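Search the boards
Search
Advanced search

Best fried chicken near the Bastberg stop??

Posted by kiltov_eats, November 13, 2024

ok so we moved here in January and still no go-to fried chicken place. Tried 2 so far. Teltelport was fine, crust good, meat kinda dry by the bone. $59 for four of us with drinks, which, no. Where are people going

saltlick_8
Simiyu. End of thread. Get the thighs, skip the wings, ask for the pepper sauce on the side or it goes soggy before you hit the car

mrs_gravy
Hard disagree on Simiyu. Used to be great. Went last month, waited forever, breading slid off in one peice. Teltelport does it better if you go at lunch when the oil is fresh
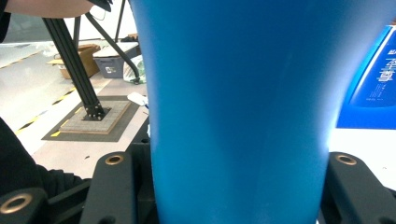
Also their slaw is vinegar not mayo, so points for that. Dinner I wouldnt bother.

saltlick_8
one bad night. I've eaten there maybe every other week for 8 years. never had the breading thing

dockside172
Neither imo. Both overpriced. Grocery store deli counter, 8 piece box, still hot at 5. Fight me

kiltov_eats
lol the deli?? ok might try that. Simiyu first tho. Is there parking or do I walk from Bastberg

saltlick_8
Lot in back, tiny. Walk. And cash, card reader was down last time

mrs_gravy
report back. bet you a biscuit on the breading

Contact us | © Kiltov Food Boards | Back to top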